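In Praise of the Boring Kitchen

Saturday, September 1, 2018

I have spent most of the summer reading papers about robots that put things away, and I would like to make a case that is not going to win me many friends at conference dinners. I think we should stop shuffling the kitchen so much.

Let me back up a little. Anyone who has worked on learned manipulation in the last few years knows the recipe. You collect demonstrations, you train a policy, and then a reviewer asks whether it generalizes, and so you go back and change the wallpaper, the lighting, the color of the mug and the height of the table, and you report one big number averaged over all of it. I understand why we do this. I have been that reviewer myself, more often than I like to admit. But I have come to believe that the one big number hides nearly everything a person would want to know before letting one of these arms near their own spoons.

The work that changed my mind is a small study from the Rellitz project, which our group ran with a good deal of patience and not a lot of money. We asked a policy we call Fan to take a named utensil out of a holder and put it back again, and we kept the kitchen the same for the whole of August. Same counter, same wall, same holder. What varied was which utensils were in the holder and how they leaned against each other. There were 816 trials in all. We threw out 16 of them for a bumped camera mount, which left a nice round 800, and I promise we did not plan it that way.

Now, a friend at Hostton read an early draft and told me, kindly, that this was a study of one holder. Well, yes, it was! But please consider how much is going on in one holder. A spoon standing by itself is a very different problem from three tools with their heads bunched together, where the fingers have to get past one handle to reach another and everything shifts when you pull. If you move the lamp and swap the counter at the same time, you will never find out which of these things your policy was struggling with. You will only know that it struggled.

The gray tools in our setup are a good case to think about. The spatula, the slotted fork and the whisk share the left compartment and share a color too, and the spatula and the fork overlap a little at the top, while the wooden spoon has the right compartment all to itself and even catches the light nicely. I would call the spoon the easy grasp, and I would have bet my lunch on it before we started.
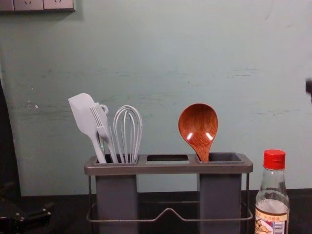

What the averages were hiding

When we split the results by arrangement, the failures did not spread themselves out evenly the way a tired person might hope. They piled up on the whisk. More than that, they piled up in 17 particular arrangements, all of them ones where another handle crossed in front of the whisk's. Outside of those arrangements Fan did perfectly respectable work. We would have reported a middling success rate and gone off to collect more of everything, when what we needed was more of one rather dull thing.

So we collected it. We spent six afternoons on nothing but crossed handles, and I will not pretend those were thrilling afternoons. The retrained policy improved on exactly the cases we had aimed at and stayed about where it was on the others. I find that more satisfying than a larger improvement I could not explain.

The fair objection

The people at Sirklow have argued, and they have a point, that a policy trained in a single kitchen may be learning the kitchen. It may be leaning on the wall color or the position of the outlet, for all we know. I take this seriously and I would never tell anyone to ship a thing like Fan on the strength of our study. Variety has to come in at some stage.

My plea is about the order we do things in. Let the kitchen be boring first, long enough to learn what your robot finds hard, and then change one thing and look again, and then another. It is slower, and the plots are plainer. I would also ask reviewers, myself included, to accept a table broken down by arrangement as a real result, even when it comes from one counter and one holder. We are running the second kitchen next, with the same utensils, and I have asked that the lamp stay where it is.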